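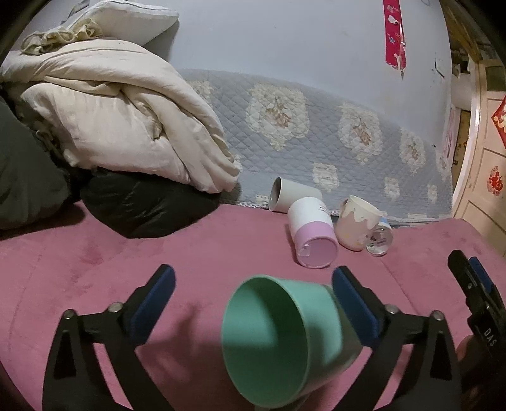
A mint-green cup just above pink velvet-like bedding, with white cups lying behind it.

Ketudico Opens Bedding and Drinkware Showroom in Somis

SOMIS, 27 July 2021 – Home goods retailer Ketudico has opened a showroom in Somis that sells bedding and drinkware side by side. The store carries 10 bedding colors, including dusty rose, and more than five styles of cup, mug and glass.

Ketudico began planning the space in May. Shoppers can handle the mugs on made-up beds and see how the colors sit together before they buy.

"People drink their coffee in bed, so they want the mug to go with the cover," said Baptiste Cordier, store manager. "Pink with mint green is the pair we get asked for most."

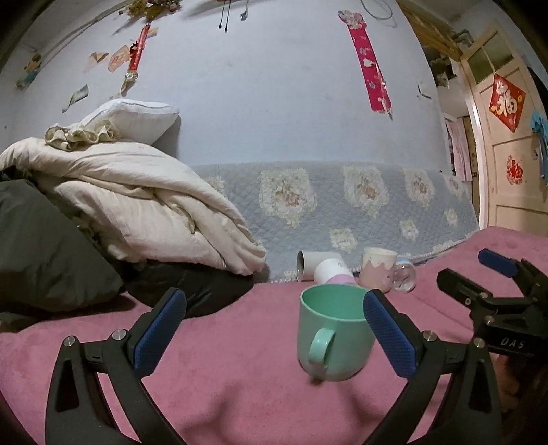 Mint-green mug on a pink plush bed cover. A cream and pink mug and a clear glass vessel are farther back.

Bed covers come in two sizes. Mugs are sold singly or in sets of two – colors can be mixed within a set at no extra charge. Orders placed in the showroom can be picked up there or delivered locally.

The showroom is open daily. Parking is behind the building.

Media contact: Baptiste Cordier, Ketudico, Somis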